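# Hanging up the kitchen tools: a small gallery

I've got a soft spot for utensil stands! Drawers are fine for cutlery, but a ladle in a drawer always ends up jammed against the front panel, and you only find out when the soup is already boiling. So these pages from the Vustau kitchen notebook are all about the things that hang: long handles, round hubs and curved hooks. The gallery has grown to 198 pictures since December and I'm still finding new favourites.

First up, the white stand with the star of hooks at the top, and the ladle that goes so well with it.

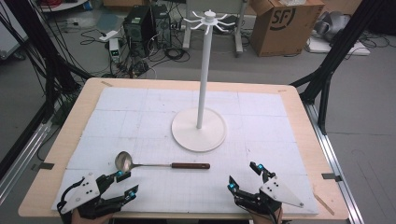
I do like a stand that keeps everything in reach from every side. With a rack on the wall you're always leaning over the hob, and with a jar you pull out one spoon and three more come with it (usually onto the floor). Mine at home lives between the kettle and the bread bin, and it has been knocked by elbows for years without complaint.

A word on where to lay things out before you hang them. Choose the biggest clear surface you can and pale if possible - dark handles show up beautifully against it, and you can see at once which ones want a wipe or a bit of oil.
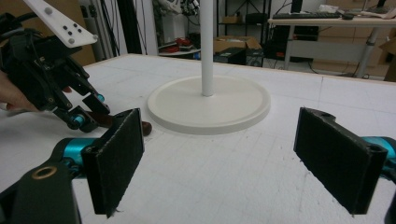
*Dark brown on white, down at table level.*

Now for the part I get most excited about, which is handles! Plastic ones are light and easy to wash, but wood has so much more going on, and it feels lovely in the hand on a cold morning. 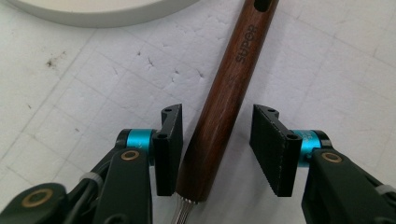

Handles are worth a proper look before you buy, especially the end you'd hang them from. A tiny hole is a nuisance on a thick hook, so I always go for a generous one. The long slot in this reddish-brown SUPOR handle is just the sort of thing I mean, and look at that grain and shine! I'd happily have it out on show all year.

More hooks and handles to follow next month, along with the Maltix enamel mugs.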